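Section 4. Setting Up a Reading Plan in Lerulia

Lerulia holds the daily Scripture readings for your church or small group and sends them to members by email or text. You need a leader account to follow this section. Members can read and mark passages but cannot change a plan.

4.1 Create the plan

1. Sign in and open Plans from the left menu.
2. Select New Plan and type a name. Members see this name, so keep it short.
3. Choose a translation. It applies to every reading in the plan.
4. Enter the start date. Plans that begin on a Sunday line up with the weekly bulletin.
5. Select Save Draft.

Note: A draft is not sent to anyone until you publish it.

4.2 Add readings

1. Open the draft and select Add Reading.
2. Type the reference with the book name first, for example Psalm 118 or Acts 8:26-40.
3. Press Enter. The passage appears on the right.
4. Check that the first and last verses are the ones you want.
5. Repeat for each day.

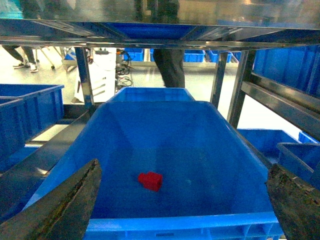
To assign two readings to the same day, separate them with a semicolon. Morning and evening readings can be sent at different times under Delivery. If a reference turns red, the book name is misspelled or the verse does not exist in that translation.

Caution: Deleting a day moves all later readings up by one. To leave a day empty, select Rest Day.

4.3 Publish

1. Select Preview and read through the first week.
2. Choose the groups that will receive the plan.
3. Select Publish.

Large lists can take some 2 minutes to update. Do not close the page until the status reads Active.

Error 428 means another leader has edited the plan since you opened it. Reload the page and enter your change again.

Section revised September 2018 by Carleen Harawira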